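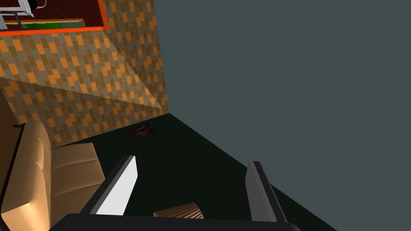
Fotis Theodorakopoulos would ban the word "network" from the first week of any course, on the grounds that students learn to say it long before they can tell a switch from a router. We keep the word, but this chapter takes the two devices one at a time.

## Chapter 3: Switches and Routers

A switch joins machines on the same local network. It reads the hardware address on each incoming frame, looks it up in a table, and sends the frame out the matching port. If the address isn't in the table yet, the frame goes out every port except the one it came in on.
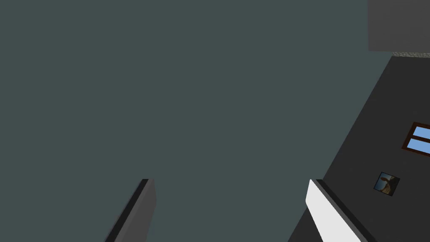 A router works between networks. It ignores hardware addresses beyond its own links and looks at the IP address instead. Think of a local network as a room. Machines inside it can reach each other directly, but traffic for anywhere else needs a way through the wall, like the window with the reddish-brown frame. The router is that opening, and every packet leaving must pass it.

The office at Merkerville, used in the exercises, has 103 machines, 2 routers and 3 switches. Draw it on paper before starting Section 3.1.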